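Courses > Workplace Setup > Handouts > Unit 7

Unit 7: Desks, Chairs and Cables
Course handout, Rocío Ccori

This unit covers the single workstation: one desk, one chair, one screen and the power that feeds them.
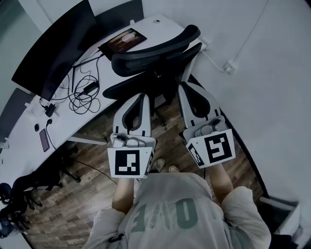
Read the handout before the practical. You will set up a desk from start to finish and then swap with another student, who checks your work against the list in section 4.

1. The chair
Set the chair before anything else. Feet flat on the floor, thighs level, elbows at desk height. Armrests should pass under the desk edge. If they hit it, lower them or take them off. A mesh back needs its lumbar support adjusted with the user sitting in the chair – standing behind it and guessing does not work.
When you leave a desk, push the chair in square to the front edge. A chair left at an angle blocks the walkway and the armrests mark the desk.

2. The screen
The top of the monitor goes level with the user's eyes, an arm's length away. Turn it so that windows are to the side. A tablet used as a second screen needs a stand and belongs next to the monitor, at the same distance if possible.

3. Cables
Most of the time in the practical goes here. Unplug at the wall first. Lay each cable out straight and label it at both ends before you bundle anything. Power cables and data cables go in separate bundles. Use hook-and-loop ties, two per cable for short runs.
Adapter bricks get warm. Keep them off the work surface, apart from each other, and never inside a closed box. The cable to the wall socket follows the back edge of the desk and the wall, with enough slack to move the desk 55 mm for cleaning.

4. Check list
Chair set and pushed in
Screen height and distance measured
Bricks off the desk top
Cables labeled, tied, clear of the floor
Front half of the desk clear
Desk wiped down last

Reading: Catterall, chapter 2. Maureen Catterall's notes on shared desks are in the March folder. They use an older label system, so follow the one in this handout.

Last updated: 8 June 2021
Contact the Zekulholm course office | © Zekulholm | Back to top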